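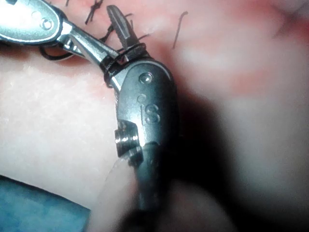 ## 4.3 Comparing two instruments on the suture bench

Use this procedure when you have two candidate instruments and need to choose one for the Nevier controller. Run both on the same arm, with the same thread and the same tissue surface. Finish section 4.2 (homing) first.

**Caution:** Keep hands clear of the jaws while the arms are enabled. Press the pause pedal before you touch the thread.

1. Fit the first instrument to arm A. Turn the collar until it clicks.
2. Fit the reference instrument to arm B. It stays there for the whole comparison.
3. On the controller, open **Tools > Compare** and type a name for the run.
4. Set the jaw force limit to 9 N on both arms.
5. Jog the two wrists together until the jaws meet over the work area. Leave slack in the thread.
6. Wind the thread around the jaw of one instrument, pull the tail through, and tighten. Repeat for 50 knots.
7. Select **Save run**. The log is stored under Mendodley, in the folder for that arm.
8. Pause, swap the instrument on arm A, and repeat steps 3 to 7.

**Note:** Dark thread is easier to follow on the wrist camera than clear thread. Bright metal can throw glare near pivots and pulleys. If tracking drops out, lower the lamp before you change the exposure.

**Note:** Error 771 means the two wrists are closer than the controller allows. Back off arm B and clear the message. Do not turn off the distance check.

### Reading the results

Open both runs side by side. Look at the slip count first, then grip force over time. A slow rise in force usually points to cable stretch. Retension the cable and run the test again.

Replace any instrument that has passed 2,000 jaw cycles, even if its numbers look good. Enter the cycle count on the Wegener sheet before you put the instrument away.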